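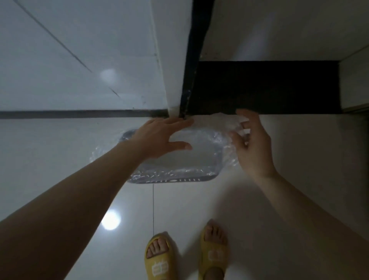
博洛尼亚,三月

换季又到了,我每年最盼的就是这几天!把冬天的东西一筐一筐收好,再把春天的搬出来,家里像换了一口气。去年秋天写过一篇讲纸箱的,收到不少来信,问得最多的是塑料浅筐怎么收:有洞,有缝,放在柜顶一个季度,拿下来里面全是灰。所以今年专门写浅筐,写怎么给它套袋子,写套完放哪儿,顺便把我这几年攒下来的零碎办法都倒出来。

先说我为什么这么喜欢浅筐。深箱子看着能装,装完就成了一口井,想找最底下那双薄手套,得把上面的全掏出来。浅筐只够放一两层,一眼看到底,手伸进去就能拿。圆角的尤其好用,擦的时候抹布一圈就过去了,角落里不积东西。筐边上那一排小方孔也别嫌弃,平时放在架子上透气,湿气不闷在里面,挂个标签也方便。只有到了要长期收起来的时候,这些孔才需要对付一下,而对付它们最省事的东西就是一个大号透明袋。

■ 袋子怎么挑

透明的,一定要透明的!我试过黑色的、白色的、半透明磨砂的,最后全改回透明。隔着袋子能看见筐里是什么颜色的东西,光这一点就能少拆好多次。

大小上,宁可大一圈。我的量法很土:拿一根绳子绕筐最宽的地方一周,再把绳子对折,这就是袋口平放时至少要有的宽度,然后再加一个手掌。长度是筐的长边,加上筐的高,再加两个手掌留着收口。袋子小了硬套,筐角一顶就裂,裂口往往在底下,当时看不见,放上柜子才发现。

厚度我偏爱中等的。太薄的揉起来哗啦啦响,一碰就粘在手上;太厚的又硬,收口的时候折不服帖。拿在手里捏一下,能捏出褶子,松手又慢慢弹开一点的,就很合适。

旧袋子完全可以用。买床品、买靠垫留下来的那种大袋子,只要没破,翻过来擦干净晾一晾就行。检查有没有洞有个笨办法:袋口一拧,里面兜住一包空气,抱在怀里轻轻压一压,漏气的地方会对着你的脸吹,哈哈,很灵。

还有一句要紧的:家里有小孩子或者猫狗,空袋子绝对不要随手放在地上,用完马上叠好收进高处的抽屉。套好的筐也放到他们够不着的地方。

■ 地上套,比桌上套顺手

我以前总在餐桌上套,桌子不够大,袋子垂下去,筐一滑就跟着跑。后来改到地上,一下就顺了!瓷砖地最好,筐推得动,袋子也铺得开。白色地砖还有个好处,有什么小东西掉出来,一眼就看见。

动手之前把地扫一遍,再用拧得很干的拖布拖一遍,等它干透。这个顺序千万别省。塑料带静电,地上的头发和灰全往上贴,套完一看,袋子外面毛茸茸一层,再擦就烦了。地面没干透也不行,袋底带着水汽上柜子,过几个星期柜板上就是一圈印子。

穿什么鞋也说一句。光脚踩塑料袋容易粘住,穿硬底鞋容易踩破。我自己穿平底的软拖鞋,踩到袋子边也不会有事,就是起身转身的时候慢一点,塑料袋铺在光面瓷砖上真的很滑。

灯开亮。白天拉开窗帘也行,晚上就开顶灯,袋子一反光,哪里皱了哪里鼓了都看得清清楚楚。

■ 套袋的步骤

一、筐先空着擦。温水加一滴洗洁精,抹布拧到不滴水,先擦里面,再擦筐沿,最后擦底。那一排小孔用旧牙刷过一遍,棉签也行。擦完倒扣在毛巾上,晾到完全干。我一般前一天晚上擦好,第二天下午再装。

二、东西放进去。软的放下面,硬的放上面,比筐沿低一点点。千万别冒尖,冒尖以后袋子绷得紧,上面也没法再叠别的。

三、袋口张开。两只手伸进去,撑一下底部的两个角,让空气进去,袋子自己就鼓起来了。新袋子口粘得紧,指尖稍微沾一点水就搓得开,搓开以后把手擦干再继续。

四、袋子平铺,袋口朝着自己,筐从短边推进去。推到底以后,一只手按住靠近自己的这一侧,另一只手去拎远处的袋角,轻轻往上提,让筐落到袋底正中。很多人是两只手一起使劲拽,结果一边多出一大截,另一边绷得发白。一手按一手提,筐不会跑,袋子也不会歪。

五、赶空气。手掌张开,从里往袋口方向慢慢抹,抹两三下就够了。不用抽真空那样赶得一点不剩,留一点松量,叠放的时候有缓冲。

六、收口。我不打结!打了结,下次拆的时候指甲都抠疼了,最后还是剪刀解决,好好一个袋子就废了。把袋口理平,像折信纸一样往里折两折,再压到筐底下面去,筐自己的重量就把它压住了。如果要搬来搬去,就再加一个衣夹,或者用一根宽橡皮筋横着箍一道。

整套做下来很快,第一个可能手忙脚乱,做到第三个就有节奏了,我每次都是越做越高兴,恨不得把邻居家的筐也拿来套一套。

■ 哪些东西适合,哪些不适合

特别适合的:围巾手套帽子、备用的桌布餐巾、包装纸和丝带、换季的鞋垫、圣诞灯串(先绕在硬纸板上)、不常用的烘焙模具、孩子长大要留着的小玩具、备用插线板。

要小心的:羊毛和羽绒。可以套,前提是洗完彻底干透,而且时间不要太长,中间至少打开透一次气。我的办法是在筐里先垫一块旧棉枕套,衣服放进去,枕套四边翻上来盖住,外面再套袋子。

不要套的:真皮。皮包皮鞋闷在塑料里,拿出来表面会发粘,我毁过一双很喜欢的短靴,到现在想起来还心疼。还有土豆、洋葱、大蒜,这些东西要喘气,浅筐正好,袋子千万别上。刚熨完还带着热气的衣服也先摊开放着,凉透再说。

■ Loredana的厨房办法

写到这里必须提一下Loredana Pagano。她住在我楼上,厨房比我的还小,却总有地方放东西,我去她家喝咖啡,一半时间都在看她的柜子。她把浅筐当抽屉用:柜子深,里面的东西够不着,她就每层放一个浅筐,要什么把整个筐拉出来,用完推回去。瓶瓶罐罐站在筐里,漏了油也只脏筐,不脏柜板。

她的另一招我也学来了:筐底垫一张浅色的纸或者浅色的硅胶垫。深色的筐底上,掉了胡椒粒、小螺丝、发卡,根本看不见;底是浅的,一下子就显出来。换垫子也比洗筐省事多了。纸的话,烘焙纸剪一张就行,四个角剪圆,刚好贴着筐的圆角,不会翘。

她套袋只套柜顶那几个,平时用的全都敞着。我很赞成!袋子是给长期不动的东西用的,天天要拿的东西套上袋子,两天就嫌烦,最后袋子堆在一边,筐也乱了。

■ 工作间里也一样

我家后面有一小间放工具,冬天冷,夏天有灰,木屑到处飞。砂纸、刷子、胶带、各种合页,全是浅筐装的。这里套袋有一点不同:袋口朝下会兜木屑,所以我把折好的口放在背面,靠墙那一侧,拿的时候整筐转过来就行。

砂纸受潮会卷,在筐里放一小包干燥剂,换季时检查一下。刷子要洗净、晾干、刷毛理直以后再放,而且平放,浅筐的高度正合适。胶带竖着排,别摞,摞久了边上会互相粘。螺丝钉子先进小玻璃瓶,再进筐,袋子才不会被戳破。

帮我装架子的Mirko Sala看了以后提了个好主意,他建议层板之间别留太高。浅筐配高层板,人总忍不住往上摞,摞三个以后最下面那个就再也不见天日了。我们把层板往下挪了一格,多出来的位置加了一块板,每层只放得下一个筐的高度,抽拉都轻松。墙高247厘米,最上面一层我得踩凳子,所以那一层只放圣诞用的东西,一年拿一次。

■ 标签,标签,标签

我知道透明袋能看见里面,可是围巾和桌布卷起来,隔着袋子还真像。标签还是要写。我用一小张卡纸,写上里面是什么、几月收的,放在袋子里面,字朝外,夹在筐壁和袋子之间。这样不用胶,不掉,也不会弄脏。月份写大一点,拿出来的时候一看就知道放了多久。

有人喜欢编号,再拿个本子对照。我试过,本子丢了。现在就老老实实写字:“厚手套 三月收”。够了!

颜色倒是可以玩一下。厨房的卡纸用黄的,衣服用绿的,工具用白的。站在柜子前面抬头一看,要拿哪一类心里就有数了。

■ 柜顶和床底

柜顶先擦,擦完铺一层旧报纸或者旧桌布,筐放在上面,下次换季把这层东西一卷,灰就全走了。筐和天花板之间留一拳的空,手伸得进去才拿得下来。重的永远不上柜顶,书、锅、工具都放低处。

床底要看地面。瓷砖地冬天凉,和屋里的暖气碰在一起,有时候会返潮,我在筐下面垫两根细木条,让底下能走气。推进去的时候袋子折口朝里,不会被床脚勾住。每个月拖地时把筐拉出来,擦擦袋子外面再推回去,干抹布就够。

暖气片旁边、朝南的窗台下,都别放。袋子晒久了会变脆发黄,一捏就碎成小片,收拾起来特别头疼。

■ 拆下来的袋子怎么办

到了秋天,春夏的筐上去,秋冬的下来,袋子正好轮着用。拆下来先看一眼有没有裂,没裂的用微湿的布擦两面,挂在晾衣架上,干了再叠。叠法是先对折成长条,从底往袋口卷,空气就从口那边出去了,卷好套一根皮筋,一个鞋盒能放一大堆。

小裂口用透明宽胶带里外各贴一条。大裂口就剪开,当垫布:刷漆的时候铺地上,换花盆土的时候铺阳台上,都比报纸好用。真的不能用了再按当地的规定分类扔掉。

本网站使用Cookie改善您的浏览体验。继续浏览即表示您同意我们使用Cookie。 接受 | 管理设置

■ 来信里的几个问题

“袋子里起雾了怎么办?”马上拆开,东西全拿出来摊着。起雾说明里面有水汽,多半是衣服没干透,也可能是筐的小孔里还存着水。擦筐的时候把筐竖起来磕两下,孔里的水会出来。全部晾够一天再重新装。

“能不能把袋子衬在筐里面,像垃圾袋那样?”也可以,有漏的、有粉的东西我就这么衬,比如半袋石膏粉。不过衬在里面,筐的外面还是会落灰,从柜顶拿下来蹭一手。长期收的,我还是喜欢整个套在外面。

“塑料筐放久了有股味道。”小苏打加温水调成糊,抹一遍,放半个钟头,冲干净,在通风的地方晾两天。晾的时候别直晒。味道实在重的,筐底放一小碟咖啡渣,咖啡渣要先烘干。

“筐叠在一起拔不开。”这个我太有经验了!两个空筐套得太紧时,别硬拔,用温水从外面浇一圈,让外面那个稍微松一点,再左右扭着往外抽。以后收空筐,中间夹一张纸板,就不会咬死。

“袋子老是吸在手上。”静电。手上抹一点护手霜,等吸收了再做,会好很多。屋里太干的话,晾一条湿毛巾在旁边。

“套好的筐能叠几个?”看东西。软的叠两个没问题,下面那个装满一些,上面才稳。袋子对袋子很滑,中间垫一块防滑垫或者旧毛巾,就不会一拉上面的,下面的也跟着出来。玻璃瓷器我一律不叠。

■ 今年我自己要改的一件事

以前我总是一口气把全家都收完,从早上收到天黑,最后几个筐全是胡塞。今年改成一次只做4个筐,做完就停,去泡杯茶,第二天再接着来。做下来居然比往年整齐得多,袋口也折得漂漂亮亮的,从走廊里经过都忍不住抬头看一眼。

下个月写阳台的工具和花盆架,有人问过水管怎么盘才不打折,我正在试几种盘法,大家有好用的办法也写信告诉我,越具体越好,用什么夹子、挂在哪面墙上,都写上!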